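Print this page | E-mail this page

Dastano Kitchen Sim Pack – my notes after three weeks

I build practice tasks for robot arms, mostly in simulation, and I'd been wanting a decent set of kitchens for ages (my homemade one had a fridge you could walk through). So when the Dastano pack went on offer in March I bought the single-seat license and put it straight to work.

What you get is 3 kitchen layouts, named Zornholm, Kahraman and Paltham, plus 23 starter tasks and a folder of loose props. The install took me one evening, and most of that was the download. The layouts open as plain scene files, so you can drag things about, swap the counters and save your own version without touching the originals. I love that part!

Zornholm is the small one and I mostly use it for quick tests. Kahraman has an island in the middle, fun but slow on my older desktop. Paltham is the one I keep going back to – there's a proper run of counter next to the stove, and the arm has to work in between the wall cabinets and the worktop, just like it would in a real kitchen. If your motion planner likes to swing the elbow out wide, you'll find out fast.

The starter tasks are a mixed bag. The reaching and placing ones are great and I've hardly changed them. The drawer ones needed a bit of love, and 7 of the tasks still use the old reset script, so you have to edit one line in each before they'll run in a batch. Not hard, just annoying. I ran 2996 episodes over a long weekend without a crash, and that's more than I can say for my own stuff.

Things I'd like to see next: more clutter, a messier sink, and lighting you can change from the task file. Right now the light is pretty even all over, easy on the eyes but a little kind to your vision model.

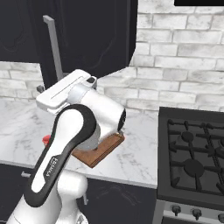 Arm over the cutting board, beside the gas stove.

The license covers one machine and you can move it once you've signed out of the old one. Updates are free for the first year. If you only need one room, ask about buying Paltham by itself – they did say yes when I wrote in, though it isn't listed on the order form.

Page updated 2018-03-18

Print this page | E-mail this page

Contact | Copyright 2018, all rights reserved | Back to top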